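Frühjahrsputz im Kopf (und im Vorratsschrank)

Ihr Lieben, diesmal geht es um ein Thema, das mir seit Wochen durch die Küche spukt: Vorräte! Ich habe nämlich ausgemistet, so richtig, mit Kisten im Flur und einem Berg Altglas, und dabei Sachen gefunden, die ich euch lieber nicht im Detail schildere. Nur so viel: 11 angebrochene Packungen Nudeln, alle in verschiedenen Formen, und keine davon reichte für eine Portion.

Angefangen hat es mit dem Newsletter vom August, in dem ich euch nach euren Einkaufsgewohnheiten gefragt hatte. Es kamen 46 Antworten (danke, ich habe jede gelesen!), und in ziemlich vielen stand dasselbe: Man kauft nach, was man längst hat. Kichererbsen zum Beispiel. Oder Backpulver, das scheint sich in deutschen Haushalten von selbst zu vermehren.

Seitdem schreibe ich vor dem Wocheneinkauf auf, was weg muss, und plane zwei Abendessen nur daraus. Letzte Woche waren das eine Linsensuppe mit dem Rest Kreuzkümmel und ein Auflauf aus, na ja, den Nudeln. Die unterschiedlichen Garzeiten habe ich tapfer ignoriert, mit genug Käse obendrauf hat das keinen gestört.

Fadi Nseir aus unserem Kochkreis macht es noch strenger und kauft erst wieder Trockenware, wenn ein Fach komplett leer ist. Das habe ich eine Weile belächelt, inzwischen finde ich es ziemlich klug. Leere Fächer haben nämlich etwas ungemein Beruhigendes, und man wischt sie dann auch endlich mal aus.

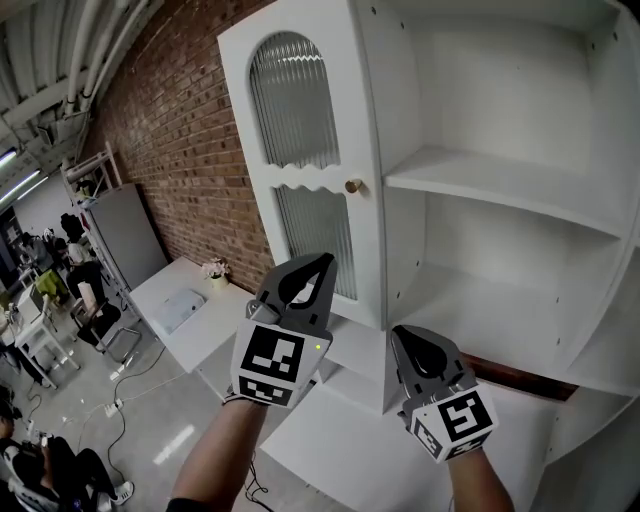
Was bei mir jetzt wo steht

Mehl, Zucker und Grieß sind in Schraubgläser umgezogen, mit Datum auf einem Streifen Malerkrepp. Hübsche Etiketten hatte ich auch mal, aber die gingen beim Spülen nie wieder ab. Nüsse wandern bei mir ins Gefrierfach, seit mir etwa 200 Gramm Walnüsse ranzig geworden sind (bei den Preisen tut das richtig weh). Gewürze stehen unten im Dunkeln, nicht mehr neben dem Herd, und was ich täglich brauche, kommt auf Augenhöhe. Und ganz vorne immer das, was zuerst abläuft!

Beim nächsten Treffen am 12.05.2023 machen wir daraus gleich eine Tauschrunde. Bringt mit, was ungeöffnet und noch haltbar ist und bei euch nie in den Topf kommt. Von mir gibt es Polenta und sehr viel Backpulver. Wer mag, schickt mir vorher ein Resterezept, ich drucke alle aus und lege sie auf den Tisch.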